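The Kravets Gloss White Table

I've been selling tables out of our Tamenton shop long enough to have favorites, and this one is mine. It's big, it's white, and it shines like a freshly washed car. If you've got a gloomy corner that needs waking up, put a Kravets in it and stand back!

Price is $568 for the top and base together, delivered anywhere in Tamenton or Skistitz. Chairs are separate (we carry the Bolell upholstered ones, ask me about colors). Item number is 1341, handy if you're calling.

A few things people ask me about:

The shine. It's a real gloss, so you'll see your ceiling lights in it, and I mean see them. I love that. My sister-in-law can't stand it, and she bought the matte one. If you sit under a bright panel all day with paperwork, come try it in the shop first.

Cleaning. Crumbs and specks show up on white, no way around it. I use a soft damp cloth, then a dry one - skip the dry one and you'll get those hazy arcs when the light hits. No scouring pads please, and no polish with grit in it.

Corners. They're rounded, and I'm very glad of that every time I cut past mine in a hurry.

Kids. Ours gets play food and trays all over it, and felt pens too. The pens came off with dish soap (I did hold my breath).

Getting it inside. The base comes off with the key in the box, but the top is one piece, so measure your stairs and any tight turns. You'll want 2 people to lift it.

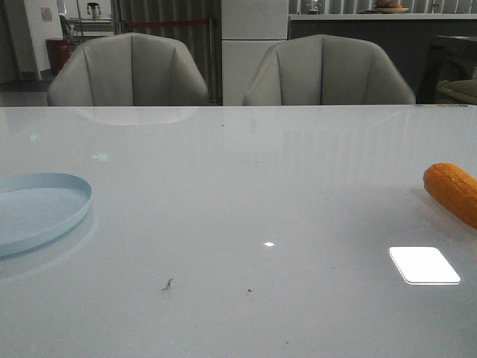
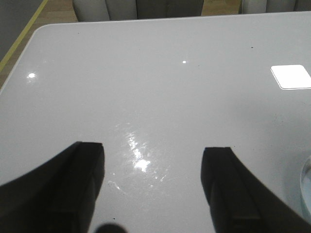
Tamenton, May

We're down to the last few from this batch, and the next one comes in after the summer. A deposit holds yours, and you can pay the rest when it's delivered. Call the shop or just come by, we're open until six and the coffee's usually on.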